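Progress report to the Roltby fund: household manipulation software, second period

Dear all,

Thank you again for your patience over the spring, when we moved desks twice and our reporting slipped a little. I'm glad to say that the work has not slipped with it, and this period has been the most enjoyable stretch of the project so far. As before I've tried to keep this readable for the members of the panel who don't write software, and the more technical notes will go to your reviewer separately.

Where we are with the controller

When we last wrote, Berneo (our control layer, for those new to the panel) could follow a planned path nicely in open space but became rather timid near furniture. It would slow down, stop, ask the planner for a fresh path and then do the same thing again a moment later. We have now rewritten the part that decides when a new path is needed, and the controller sends its commands every 10 milliseconds without waiting for the planner to finish thinking. Reaching into a cabinet past an open door is the case we care about most, as the safe way in is narrow and the arm hides a good part of it from its own camera. 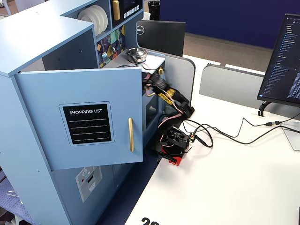 Planning

Pletitau, the planner, has had a quieter few months, though a useful one. It now keeps the last 200 paths it found and tries the nearest of them before starting from nothing, and this has made repeated jobs feel a good deal less sluggish. We had hoped to finish the work on doors that are only partly open, and I'm sorry to say we haven't - the planner still treats a door as either open or shut, and anything in between is left to the operator. It is first on the list for the next period.

Perception and the recorded runs

We closed the recording phase in June with 3,704 runs stored and labelled, and everything the team now tries is replayed against that same set before it goes anywhere near the arm. A lot of our time has gone on images like the next one, taken while things are moving. 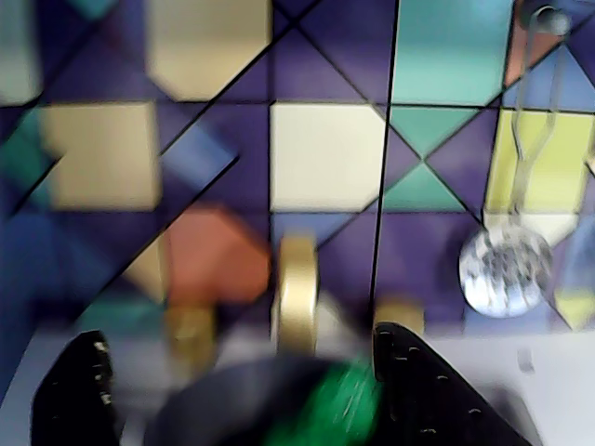 The tracker, which we call Hồ, used to follow corners and edges wherever it found them, and a busy background would win its attention every time. A wall of purple, teal and cream triangles is full of strong edges, and once they smear, one diagonal looks much like its neighbour. The new version gives each frame a blur score and trusts the joint readings more when that score is high. Shiny things remain a nuisance, I'm afraid, and the perforated skimmer hanging on the right is just the sort of object whose outline Hồ still tends to lose. We are trying a slower, more careful outline step for metal, and early replays are encouraging enough that I'd like to keep going with it.

Tooling and next steps

The replay viewer has been tidied up and now opens on an ordinary office machine, which your reviewer asked for last time. We have 4 items planned for the coming period: partly open doors, the metal outlines, a proper installer, and a written guide for the viewer. The guide may run over, as we would all like it to be a good one. We remain within budget, and if the panel would like to see the replays for itself, a Thursday suits us best.

With warm thanks from all of us on the project

Contact the project office | © Roltby household manipulation project | Back to top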